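Speaker notes: Getting a second life out of work clothes
Lumturie Zupan, May open evening

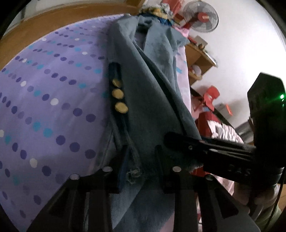
Saltberg Textile Reuse Club

Start with the figures. Our drop-off at Skastmont took in 2,391 garments last year. Denim was the biggest pile by weight.

Point out the fraying near the cuff. Wear at a sleeve end is a small repair: patch behind it, stitch across, trim the threads. Allow up to 90 minutes by hand.

Pass the sample patches around now. Ask for them back.

Buttons: cut them off and bag them before anything goes to rags. Mention the jar at the front desk.

Washing: cold, inside out, hang to dry.

Slow down here. Explain the 2 bins, repair and rag. People mix them up every month.

Questions until 8:30, then stack the chairs.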